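Merrick Square Cushion, Orange

Product page last changed 21 Jul 2026

The Merrick is a square seat cushion for stools, wooden chairs and low benches. It is sold by Metcombe as a single cushion or in a set of 2. The cover comes off for washing and the filling is sewn into its own inner bag, so you never have to handle loose fiber.

The color is a warm orange. It looks more like mustard under yellow bulbs and brighter near a window. If you need an exact match with cushions you already have, ask for a fabric swatch before you order.

Cover: plain woven fabric, smooth face, hidden zipper along the back edge
Filling: polyester fiber in a cotton bag
Shape: square, flat sides, no piping
Ties: none (tie-on version planned for August)
Care: machine wash cold, cover only, close the zipper first
Warranty: 12 months on seams and zipper

The filling is medium firm. The cushion will stand up on one edge and can be used behind the lower back as well as on the seat. Some creasing in the cover is normal, mostly near the corners. Steaming from the inside takes most of it out.

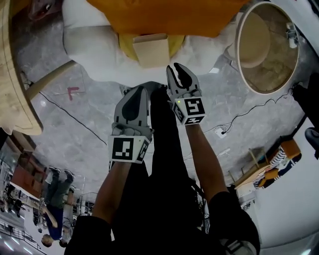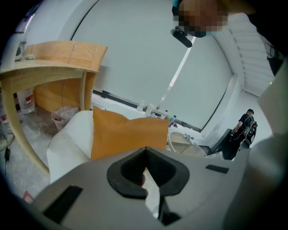 Orange fabric beside white, near the table.

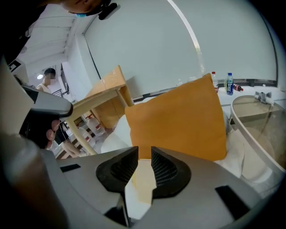

Saskia Henare writes that she has had her pair on the kitchen chairs since last summer and the color has held up through a lot of washes. Her one complaint is the zipper pull, which is small and hard to grip when you are putting the cover back on. She would also like the tie-on version in the same orange, as hers slide on a painted seat.

The zipper pull is the same on all current stock. For smooth or painted seats we suggest the Punutix grip mat, sold separately. Cut it a little smaller than the cushion so it does not show.

Spare covers are listed under Parts. Order by the name on the label inside the zipper. Covers marked Trunddale belong to an older cushion with a deeper filling and will be too loose on the Merrick.

Returns are accepted on unused cushions with the label still attached. Washed covers can only be returned for a fault in the seam or zipper. Sets must come back complete.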